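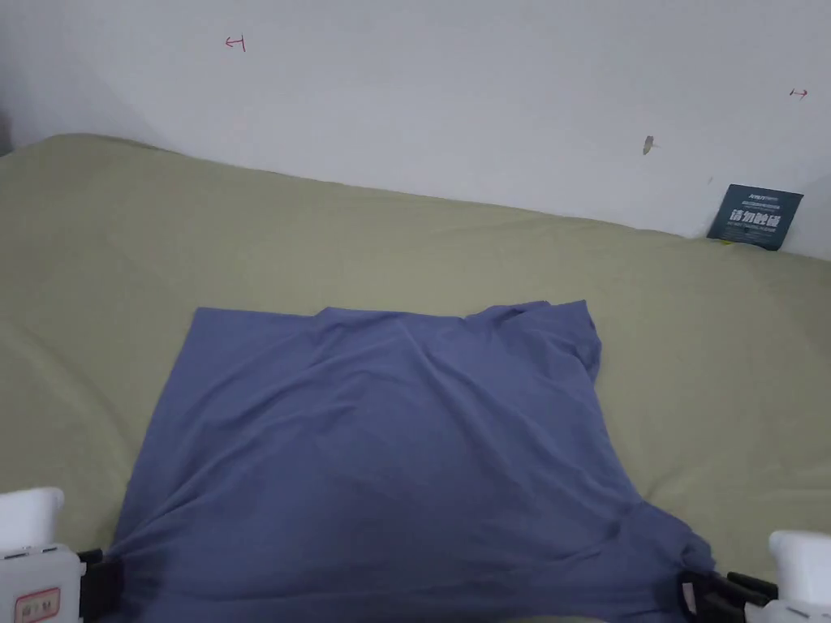

Talk for the club evening, Mon 19 October
Floor Kuipers
Refighting Clededcombe with two players and one table

Start with thanks to the club for the room. Ask if people at the back can hear.

Say early on that I am not a historian. I have been gaming the Clededcombe campaign on and off for 10 years and most of what I know comes from getting it wrong on the table. Clededcombe and Purcombe are imaginary counties, for anyone new. The rules are Tornberg, second edition, with changes I will get to.

Why this campaign. It is small. The whole royal army is 10 battalions and a few guns. You can paint both sides in a winter. I did mine between fall and June, but I had old figures to reuse.

The map. Hold up the paper copy. Point out the river first, then the Purcombe road. Everybody looks at the hill in the middle and wants to fight over it. The hill does not matter much. The road does, as the royal supply wagons have to come down it on turn six. 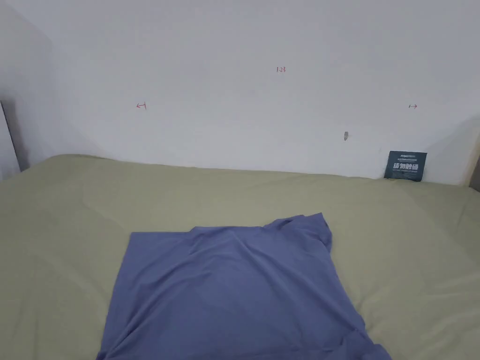
Then the wagons. In the first version I let them move at full infantry speed, and the royal player simply outran the rebels every time. Now they move at half speed off the road and they stop if cavalry is within charge distance. Mention that Verhoeven argued for no movement at all off the road. We tried it once and the game was over by turn four.

Set up. Table is six feet by four. Royal side deploys first, anywhere south of the river. Rebels hold two battalions back and write down where they will arrive. Tell people to write it down properly. "East side" is not good enough. Put the table square.

Ground. I use a plain cloth for the fields and put books under it for the high ground. Cheap and quick. Roads are strips of tan felt. Pass one round if somebody asks. Do not get into a long discussion of flock.
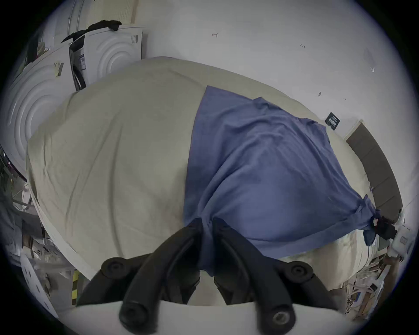 Blue cloth on a beige surface, one edge held in the gripper.

Troop quality. Tornberg gives every unit the same morale unless you pay points. I dropped the points and rolled for each battalion the first time it came under fire. Both players hated this for one game and then kept it. Read out the table:

1: raw, falls back at once
2 to 4: average
5 or 6: steady, ignores the first test

Guards get one added to the roll. Militia get one taken off, and anything under 1 counts as 1.

Casualties. At the scale I use, a battalion stands for 600 men, so losing a base is serious. Remove bases late. I count hits with a small die behind the unit and take the base off at the end of the turn.

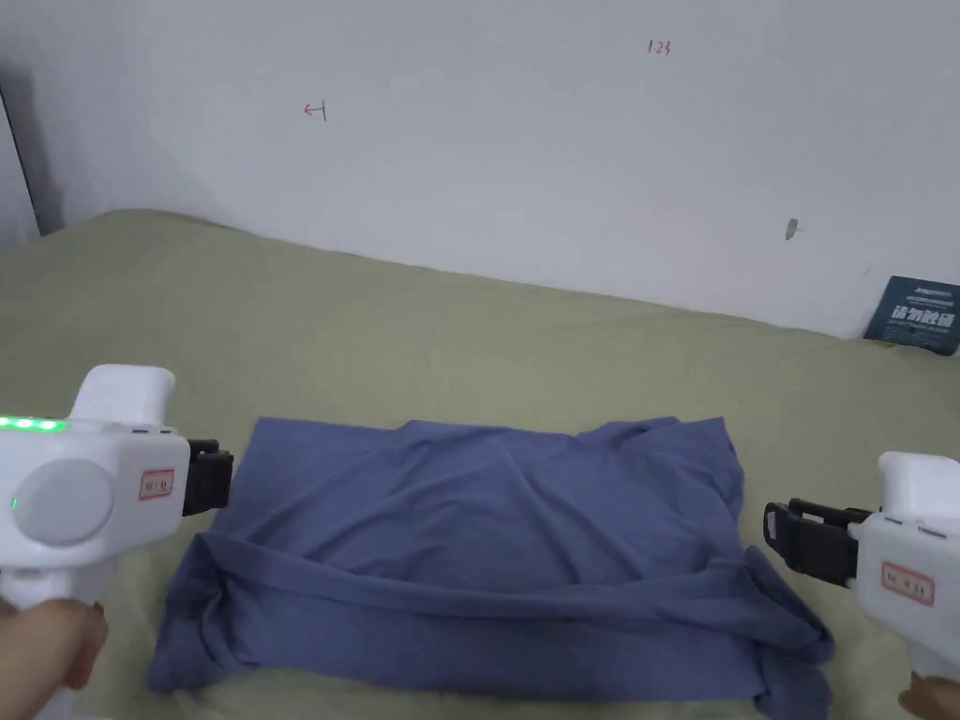

White grippers on both sides of the cloth.

How it tends to go. The rebels nearly always take the ford. The royal player then panics and sends the guards back. If he leaves them where they are he usually gets the wagons through. Tell the story of the game where the bridge was blocked by my own artillery. Keep it short.

Questions I expect: can it be done with 6mm figures (yes, same distances), where is the order of battle (sheets by the door), will I run it here (ask the club).

Finish by nine so there is time to get a game in. Collect the map.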